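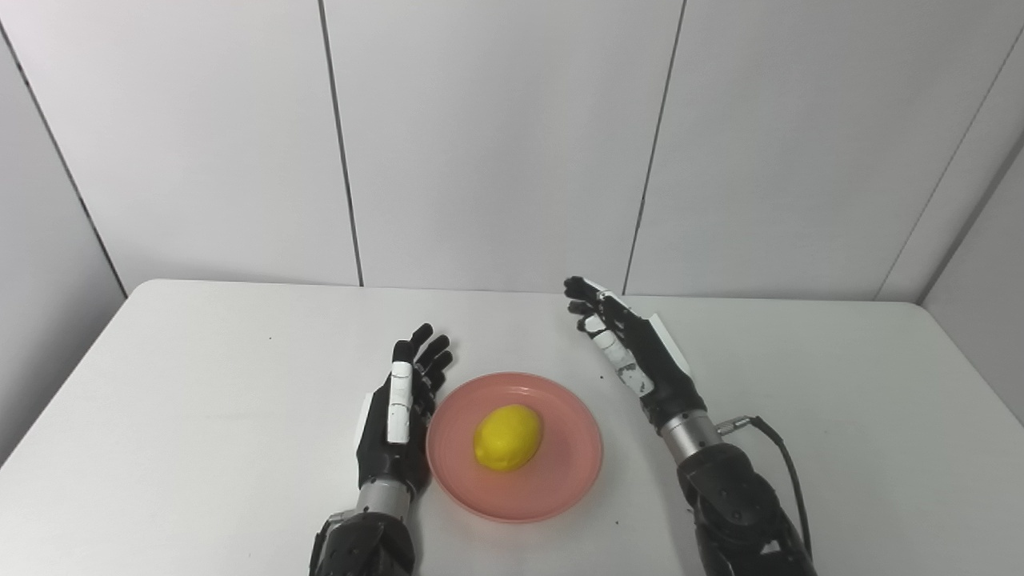

집에서 접시 하나 치우는 데 이만한 장비가 필요하면 그냥 사람이 치우는 게 낫지 않으냐는 말이 공유 노트 댓글로 달려 있었다. 어젯밤에 올라온 모양인데 나는 오늘 아침에야 읽었다. 뒤에 한 줄이 더 있었다. 우리 집 식탁은 저렇게 비어 있었던 적이 한 번도 없다고. 웃으면서 읽다가 답을 쓰기 시작했는데 길어져서 댓글 칸에 다 안 들어가고, 결국 오늘 작업 노트에 붙여서 쓴다. 댓글 쓴 분도 여기까지 내려와서 읽어 주시면 좋겠다.

5월, 오전 9시 조금 지나서 시작. Kos 작업실 101호.

먼저 대답부터 하자면, 지금은 사람이 치우는 게 낫다. 비교가 안 된다. 나도 아침에 컵 씻고 접시 물기 닦고 식탁 훔치고 나오는데, 그동안 손이 뭘 하고 있는지 생각해 본 적이 거의 없다. 라디오 들으면서 하고, 가끔은 전화도 어깨에 끼고 한다. 그런데 작업실에 와서 양손 앞에 분홍 접시 하나 놓고 레몬 하나 올려놓으면 그때부터 온갖 것이 다 문제가 된다. 접시를 먼저 잡을지 레몬을 먼저 잡을지, 레몬을 잡는다면 옆구리를 잡을지 위에서 덮을지, 그사이 다른 손은 어디에 가 있어야 하는지. 사람한테 물어보면 다들 그냥 집으면 되지, 한다. 그 '그냥'이 Jalter 과제의 거의 전부다.

그래도 작년 이맘때 적어 둔 노트를 찾아 읽어 보니 기분이 좀 나아졌다. 그때는 손가락 영점이 하루에도 몇 번씩 틀어져서 오전을 통째로 보정하는 데 썼다고 되어 있다. "오늘도 아무것도 못 집음"이라고만 적힌 날도 있다. 지금은 적어도 출근해서 커피 내리는 동안 보정이 끝나 있고, 끝나 있다는 걸 의심하지 않게 되었다. 이것만 해도 어디인가 싶다.

오늘 하려던 일

레몬을 접시에서 들어서 상 위에 내려놓기. 그다음 빈 접시를 두 손으로 들어서 옆으로 옮기기. 이 둘을 따로따로가 아니라 이어서 하기. 따로 하는 것은 지난주 기록이 꽤 괜찮았다. 레몬만 집는 시험은 100회 중 7회 실패였고, 실패한 것도 대부분 아주 못 잡은 것이 아니라 들어 올리다가 손가락 사이에서 돌아 버린 경우였다. 레몬이라는 게 양쪽 끝이 뾰족해서 길이 방향으로 비스듬히 물면 꼭 비누처럼 빠져나간다. 몸통 한가운데를 직각으로 물면 얌전하다. 이건 Selen 쪽에 시뮬레이션으로 먼저 돌려 달라고 했을 때는 안 보이던 문제다. 거기서는 레몬이 그냥 매끈한 타원체로 들어가 있었고, 마찰도 너무 너그럽게 잡혀 있었던 것 같다. 나중에 Selen 설정 파일 다시 볼 것.

이어서 하는 것이 어려운 이유를 댓글 쓴 분께 설명하자면 이렇다. 사람은 레몬을 내려놓으면서 이미 접시 쪽으로 손이 돌아가고 있다. 앞 동작의 끝과 뒤 동작의 시작이 겹쳐 있다. 우리 것은 아직 한 동작이 끝났다는 판정이 나야 다음으로 넘어간다. 그래서 레몬을 내려놓고 가만히, 정말로 가만히 기다린다. 보고 있으면 괜히 내가 민망해서 말을 걸고 싶어진다. 오전에는 이 기다리는 시간을 줄여 보려고 판정 조건을 느슨하게 했더니 이번에는 레몬이 아직 구르고 있는데 벌써 접시로 가 버렸다. 굴러온 레몬이 팔뚝에 톡 부딪치고 멈췄고, 그 상태로 접시를 들려다가 힘 센서가 놀라서 정지. 재시작하는 데 시간이 더 들었다. 조건은 점심 전에 원래대로 돌려놓았다. 다음에 손댈 사람은 판정 시간을 건드리지 말고 내려놓는 속도부터 늦춰 보시길. 마지막 구간만 천천히 내려도 덜 구른다.

접시 이야기

접시는 여전히 내가 제일 좋아하지 않는 물건이다. 테두리가 낮아서 손가락이 밑으로 들어갈 틈이 별로 없다. 집에서 내가 어떻게 하나 일부러 관찰해 봤는데, 나는 접시를 상 가장자리로 살짝 끌어당겨서 밑이 허공에 나오게 한 다음에 집고 있었다. 평생 그렇게 해 왔을 텐데 처음 알았다. 식구가 왜 접시를 가지고 그러고 있느냐고 물어서 일하는 중이라고 했더니 별로 안 믿는 눈치였다.

그래서 오후에는 이 방법을 그대로 시켜 보았다. 한 손은 접시 옆을 지키고, 다른 손이 테두리를 밀어서 상 앞쪽으로 빼는 방식. 처음 몇 번은 보기 좋게 되었다. 문제는 미는 동안 접시가 조금씩 돈다는 것이다. 둥근 접시니까 돌아도 상관없을 것 같은데, 접시 위에 뭔가 남아 있으면 그것도 같이 돌고, 그러면 아까 봐 둔 위치가 틀린 위치가 된다. 먹다 남은 것이 있는 접시라면 더 골치 아플 것이다. 국물이 있으면 생각도 하기 싫다.

옆을 지키는 손을 세워서 벽처럼 쓰는 것은 괜찮은 생각이었던 것 같다. 손바닥을 접시 쪽으로 하고 손날을 상에 가깝게 두면 접시가 밀리다가 거기 닿아서 선다. 집는 손이 못하는 일을 안 집는 손이 해 준다. 우리는 두 손이라고 하면 자꾸 둘 다 뭔가를 쥐게 하려고 드는데, 사람을 보면 한 손은 대개 받쳐 주고 막아 주고 기대 주는 일을 한다. 도마 위에서도 그렇고 빨래 갤 때도 그렇다. 이 부분은 따로 시간을 내서 해 볼 만하다. 적어 두지 않으면 또 까먹을 것 같아서 길게 적는다.

정리하다가 오른팔 케이블도 한 번 더 봤다. 바깥으로 돌아서 내려가는 저 가느다란 검은 선이 팔을 비틀 때마다 신경이 쓰인다. 지금 자세에서는 여유가 있지만 손목을 끝까지 돌리면 당길 것 같다. 당장 고칠 일은 아니고, 접시 뒤집기를 시작하기 전에는 꼭 다시 볼 것. 커넥터가 손목 옆으로 튀어나와 있으니 좁은 데 손을 넣는 시험(식기 건조대 같은 것)도 그 전에는 미뤄 두자.

공장 쪽은 좀 다르다

댓글에 가정집 얘기만 있어서 작업장 얘기도 조금 써 둔다. Plitmont 공장에서 부탁받은 일은 부품을 쟁반에서 집어서 다른 쟁반으로 옮기는 것인데, 솔직한 인상으로는 이쪽이 훨씬 빨리 될 것 같다. 물건이 늘 같은 모양이고, 같은 자리에 오고, 사람이 옆에서 기다려 줄 마음이 있다. 집게 하나로도 될 일이라 손가락이 꼭 필요한지도 모르겠다. 지난달 방문했을 때 현장 분들이 제일 궁금해한 것은 속도가 아니었다. 떨어뜨렸을 때 스스로 아느냐는 것이었다. 떨어뜨린 줄 모르고 빈손으로 계속 옮기는 시늉을 하면 그게 제일 곤란하다고. 맞는 말씀이고, 우리 것은 지금 절반쯤 안다. 손끝에 힘이 안 걸리면 알지만, 손가락끼리 서로 닿아 버리면 뭔가 쥐고 있는 줄로 착각한다. 레몬에서도 똑같은 일이 있었다. 레몬은 이미 굴러갔는데 손은 아주 조심스럽게 아무것도 없는 것을 내려놓고 있었다. 그 조심스러움이 어찌나 정성스러운지 다 같이 한참 웃었다.

집은 그 반대다. 물건이 매번 다르고, 어제 거기 있던 것이 오늘 없고, 행주는 젖어 있고, 누가 컵 안에 숟가락을 꽂아 둔다. 게다가 집에서는 옆에 애가 지나가고 고양이가 지나간다. 그래서 누가 집안일을 기계가 언제 하느냐고 물으면 나는 어떤 집안일이냐고 되묻게 된다. 바닥 청소는 이미 하고 있다. 빨래 돌리는 것도 따지고 보면 기계가 한 지 오래됐다. 남은 것은 집어서 옮기고 넣고 꺼내고 개는 일인데, 이게 하필이면 손이 하는 일이고, 우리가 지금 레몬을 가지고 씨름하는 바로 그 일이다. 빈 상에 접시 하나 놓고 하는 것이 우스워 보인다는 것은 나도 안다. 그래도 여기에 컵 하나를 더 놓는 순간 지금 성적이 그대로 나올 거라고는 생각하지 않는다. 그건 다음 달쯤에 차차.

혹시 댓글 쓴 분이 시간이 되시면 댁의 싱크대가 저녁 먹고 난 뒤에 어떤 모양인지 말로라도 알려 주시면 고맙겠다. 비꼬는 게 아니라 정말로 필요하다. 우리끼리 상상해서 어지럽히면 자꾸 집기 좋은 방향으로 어지럽히게 된다. 나부터가 컵을 놓을 때 손잡이를 로봇 쪽으로 돌려놓고 있더라.

오후 5시, 남은 것들

이어서 하기 시험은 오늘 제대로 이어진 것이 2회. 나머지는 중간에 섰거나 내가 세웠다. 기록 파일은 Jalter 폴더에 올려 두었고, 판정 조건을 바꿨던 오전 것은 파일 이름 뒤에 표시를 붙였으니 섞어서 평균 내지 말 것. 나중에 왜 이렇게 성적이 나쁘냐고 서로 묻게 된다.

레몬은 껍질이 슬슬 무를 때가 되었는지 내일 아침에 한 번 만져 보기. 물러지면 힘 값이 달라지니 새것으로 바꾸고, 바꾼 시점을 꼭 적기. 지난번에는 바꾼 것을 안 적어서 반나절을 헤맸다. 쓰던 것은 누가 차에 넣어 먹겠다고 했는데 하루 종일 손가락에 눌린 레몬이라 권하지는 않는다.

상판은 퇴근 전에 한 번 닦기. 자잘한 검은 점이 있으면 접시 테두리 찾는 쪽이 가끔 거기를 물고 늘어진다. 마른 천으로 닦고, 세정제는 쓰지 말 것. 미끄러짐이 달라진다.

Selen에는 오늘 안에 메일을 쓰려고 했는데 이 노트를 쓰느라 못 썼다. 내일 보정 돌려 놓고 쓰기. 물어볼 것은 타원체 대신 끝이 뾰족한 모양을 넣을 수 있는지, 그리고 접시를 밀 때 도는 것까지 같이 나오는지. 접시 바닥 굽 치수도 달라고 할 텐데 아직 안 재 놨다. 캘리퍼스는 공구함 둘째 서랍에 없고 납땜 자리에 있다.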